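August 30, 2018

Long day on the upper floor

I started the week thinking the move into the Dasholm building would be finished by now. It isn't, but we are close enough that I can write about it without getting annoyed.

The hall is big. The lease says 2,638 square feet for our part, and we share the rest with two other tenants. When I first walked through in June I liked the ceiling most of all, and I still do. It is white and curved, and it goes on a long way before you get to the railing on the mezzanine. The old place in Wieser had a drop ceiling with stains on it, so anything would have been an improvement.

The lighting has been the slow part. The tubes that came with the building are fine for walking around, but they are not great for close work at a bench. I priced new fixtures from Etura and the quote came back at 2,000 dollars before installation. I am going to hold off and buy clamp lamps for now. If we still hate it in the winter, I will look at the quote again. 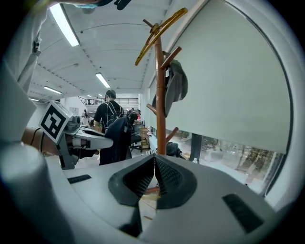

Sound is the other thing. A room with that much hard surface carries every voice, and when somebody drops a wrench at one end you hear it at the other. I bought 900 dollars' worth of panels from Skekura and they are still in their boxes by the stairs. The instructions want them glued. I want them screwed — I have taken glued panels down before and it took most of a weekend to fix the paint.

We also had a long talk about where bags should go. Everyone has been keeping theirs on or next to them, and there are no hooks yet. I put up a board with 4 hooks on Tuesday and it filled up before lunch. It needs to be a lot longer than that.

Still on my list: a mat for the door, a second trash can, labels for the breaker box, and a call to the landlord about the freight elevator, which stops an inch below the floor. You can roll a cart over the lip if you take it at an angle. I would like it fixed before the heavy shelves come over from Wieser.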